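Notas do orador
Comparação de garras para manuseio de livros
Aurelio Robles, 3/26/25

Abertura

Agradecer ao Kittipong Boonchu, que montou a bancada comigo e fez metade dos testes. Ele responde às perguntas de controle no final, eu fico com as de mecânica.

Dizer logo o que a palestra cobre: duas garras paralelas, Purley e Hermans, o mesmo controlador Hivwood nos dois casos e uma tarefa só, que é tirar um livro da estante e devolver. Não vou falar de ventosas. Testamos em dezembro e a capa de papel fosco não segurou vácuo.

Por que livro

Livro é um objeto ruim de pegar. A lombada é rígida, o miolo não é. Se a garra fecha só na capa, as folhas abrem para o lado oposto e o centro de massa muda no meio do movimento. Quem trabalha com caixas não vê esse problema.

Mencionar que os livros são brochuras comuns, compradas em livraria. Não reforçamos nada.

Garra Purley

Dedos curtos, força máxima ajustada em 30 N. Fecha rápido. Foram 80 tentativas, com 9 quedas. Quase todas as quedas foram na retirada, quando a base do livro passa pela borda da prateleira. Mostrar a tabela e não ler linha por linha.

Problema que só apareceu depois: a Purley marca a capa. Se a plateia for de biblioteca, passar mais tempo neste ponto.

Garra Hermans

Dedos mais longos e afilados. Entram melhor entre dois volumes encostados. Mesmo número de tentativas. O ciclo médio ficou em 44 segundos, mais lento que o da Purley, e para nós isso foi aceitável. A calibração dos dedos precisa ser refeita a cada troca de ponta. O Kittipong tem um script para isso, pode oferecer a quem pedir.

Câmera no punho

Aqui a plateia costuma perguntar por que não usamos só uma câmera fixa. Resposta: a câmera fixa perde o livro assim que o braço entra na frente. A do punho vê os dedos e o objeto ao mesmo tempo. Em compensação, a imagem fica inclinada conforme o punho gira, e o fundo muda muito entre um instante e outro. O modelo de detecção Mustden, treinado com imagens retas, errou bastante até refazermos o treino com rotação.

Comentar também o borrão de movimento. Baixar a velocidade do punho na aproximação resolveu mais do que trocar a lente.

Mostrar as duas vistas seguidas e deixar um tempo na tela.

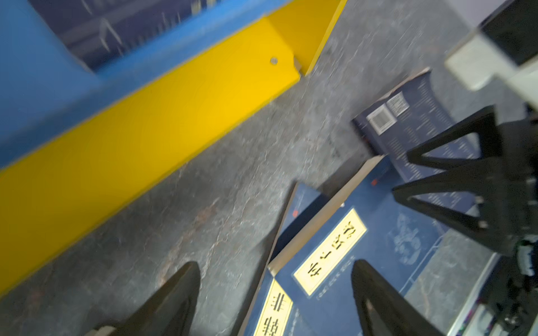
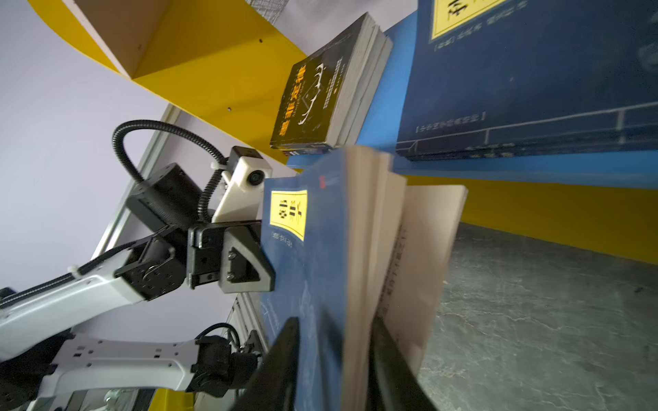
Na primeira, apontar os dois livros azul-marinho no piso cinza e a ponta do dedo direito sobre a capa da frente. Na segunda, apontar as folhas abertas para a direita e o segundo braço do outro lado do livro.

Dois braços

O apoio do segundo braço reduz a abertura do miolo, mas complica o planejamento. Os dois punhos disputam o mesmo espaço na frente da estante e os cabos precisam de folga. Por enquanto a sequência é fixa: um braço segura, o outro encosta, e só então começa a retirada.

Perguntas

Se perguntarem sobre preço, dizer que mando por e-mail. Se perguntarem sobre livro de capa dura, ainda não temos dados. Próxima rodada de testes: pontas de silicone na Hermans, com o mesmo controlador.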